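Cakgate Episode Notes: README

Last revised 20 Jan 2020

What this is

Cakgate is a set of structured notes on a television programme of the same name, in which two dealers drive round market towns buying furniture, shop fittings and household oddments to sell on. Each record covers one purchase, or one attempted purchase, as shown on screen. The notes were made for people who write about the programme, or who want to look up an item they remember without watching a whole series again.

The set has 1,000 records, taken from 32 episodes. A record is never shared between episodes. If a seller turned down an offer in one episode and accepted it in a later one, there are two records and the second points back to the first.

Who made it

Urszula Nowakowski wrote the first version of the field list and watched the early episodes. Fadwa Benjelloun and Brian Mabula did most of the later ones. Kaede Tsuchiya checked the prices. Akinyi Ndung'u looks after the files now and should be the first person you write to about a mistake.

Files

episodes.csv has one line per episode, with series, episode title and the towns visited.
items.csv has one line per record. Most people will only need this one.
sellers.csv lists the shops and yards that are named on screen. Private sellers are left out.
changes.txt lists corrections, newest first.

All files are UTF-8, separated by commas, with a header line. Open them in a spreadsheet if you like, but set the item_id column to text first or the leading zeros will go.

Fields in items.csv

item_id: a six-figure number kept as text.
episode_id: matches the same column in episodes.csv.
item_name: what the dealers call the thing. Where they disagree, the buyer's name for it is used.
category: one of 12, listed in the next section.
asking_price: the first price the seller says aloud, in pounds.
first_offer: the dealer's first figure.
agreed_price: the last figure before the handshake. Blank if there was no sale.
bundle: y or n. See the note on bundles.
resale_price: only filled in when the price is given in the closing part of the episode.
earlier_id: the item_id of a previous attempt at the same object, where there was one.
remark: free text, usually short.

Categories

Seating; tables; storage; lighting; signs; shop fittings; kitchenware; toys; tools; clocks; pictures and frames; other. Garden pieces go under other. Fadwa wanted them to have a heading of their own and this may still change.

Bundles

The dealers often get a better price by putting several things together. When they do, every object has its own record, bundle is set to y, and the agreed price for the whole lot is written against the first object only. The rest are blank. Do not add up agreed_price by category without dealing with this, or shop fittings will look far too expensive.

How the prices were taken

Prices come from speech first and captions second. In 6 records the caption and the spoken price differ. The spoken one was kept and the caption price is in the remark. The valuations given by the programme's guest experts are not included. They are opinions, and no money changed hands on them.

Known gaps

The Christmas special is missing. The two episodes filmed at Pomero, the indoor market, were shown in a shortened repeat and that repeat is all we had to work from, so some purchases may be absent. The shop called Utine in the first series and the one called Sang in the second have the same owner but are entered separately, as the signs over the door are different.

Resale prices are thin throughout. The programme gave up reporting them regularly after the first series, and the ones it did report tend to be the good ones. Please don't work out profits from them.

Use

You may use the notes freely in articles, fan sites and teaching, with a credit to Cakgate Episode Notes. They contain no stills, clips or scripts, and the remarks are in our own words. Home addresses and the surnames of private sellers have been left out even where they were spoken on air. Please keep it that way in any copy you pass on.

Corrections

Send the item_id, the field and what you think it should say. A time in the episode helps a good deal. Corrections are put in together, and the next batch is due in April.
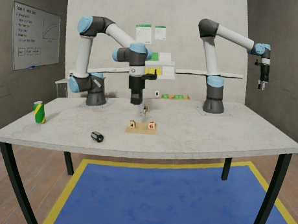 Why is agreed_price blank on some items that were clearly bought?

They were bought as part of a bundle. Look for the first record of that bundle in the same episode, where the price for the whole lot is entered.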